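Review: Diltero handover policy, second release
Reviewed by Morena Colombo
April 19, 2024

Diltero is a learned controller for passing small articulated objects between two arms. The method, from Nattawut Nilsuwan's group, trains one policy on teleoperated demonstrations and adds a contact-timing term to the loss, so that the receiving gripper commits to a closing pose before the giving gripper opens. I ran it on our own bench, with the published weights and 71 extra demonstrations for fine-tuning.

Keys, chains and split rings are a sensible choice of test object. They change shape between grasps, they reflect light badly and most of their behaviour is hidden once a fingertip covers them. The first release was tested mainly on rigid blocks, and we gave up on it in December.

Our protocol was 253 attempts over 16 object sets, with no resets between grasp and transfer. Logging was handled in Histuvov, which dropped the wrist stream 15 times – those attempts were repeated. The overhead view alone was a poor substitute for it when links overlapped.
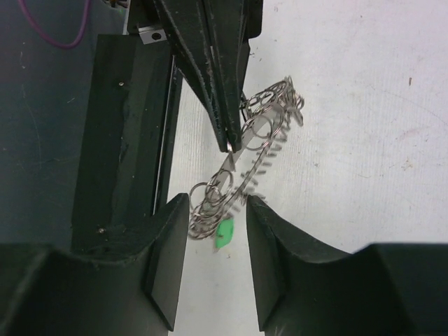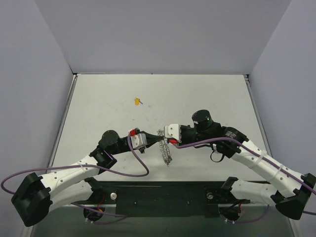 Fine-tuning took one night on a single card. The documentation is thin on calibration, and the sign convention for gripper width differs between the paper and the code. Anyone following the paper will close when they mean to open.

The timing term earns its place. With it removed, the giving arm released early far more often, mostly on chain. I am less persuaded by the claim that the policy generalises to unseen colours of tag; our sets were too similar to check it properly.

Recommended for labs that already have a two-arm bench and someone patient enough to read the source. The licence permits research use only.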